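Koller Wall Colours: README
Last touched December 10, 2020

I've been collecting paint and plaster colours off old walls for a while now, and this is the tidied-up version (well, tidier!).
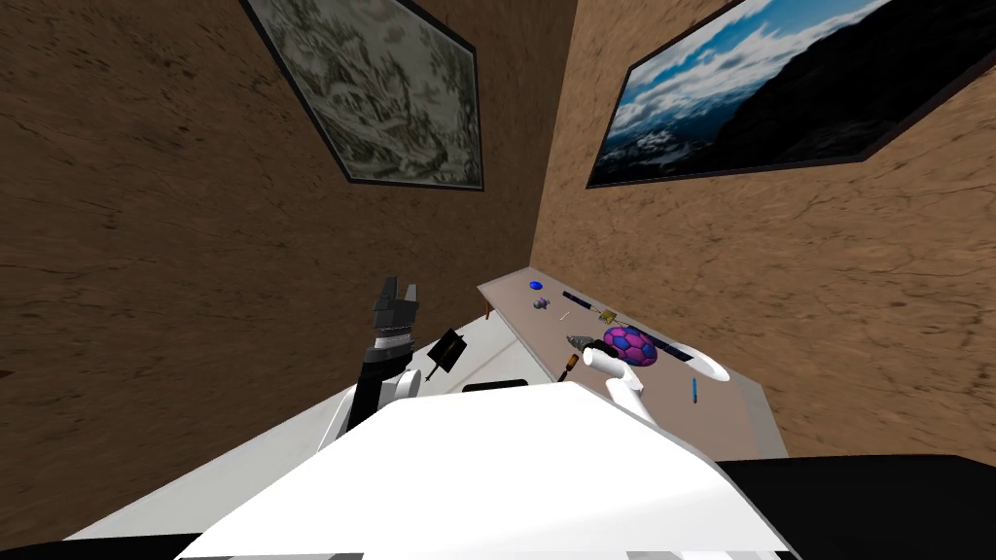
It started in November when I was trying to match a patch in my hallway and couldn't get the same brown twice. I ended up with a shoebox of chips, a spreadsheet, and a strong opinion about ochre. So, what you get is 300 colour entries, one per row, in a plain CSV.

What's in a row

name: whatever I called it at the time, sorry
hex: sRGB, lower case, no hash
finish: limewash, clay, distemper, oil or unknown
town: Jesent or Droveck, or blank if I forgot to write it down
notes: free text, occasionally grumpy

There are 12 colour families, and 6 of those are browns. I like browns. If you're after a decent spread of greens you'll be let down, and I'd love it if somebody sent me some.

How I measured

Chip on a sheet of grey card, by the kitchen window, overcast days only. I took 6 readings off each chip and kept the median. The Droveck chips are mostly limewash and they're chalky little beggars, so treat those values as near enough. Anything glossy was a pain and I've flagged it in the notes.

Known problems

Two rows share the name "mud, nice". They're different colours, I just haven't got round to renaming them. The clay finishes read darker than they look on a full wall, so go a shade lighter if you're having a tin mixed. Commas in the notes column are quoted properly now, but the old file from Hamen still has the broken ones.

Licence

Do what you like with it. A mention would be nice.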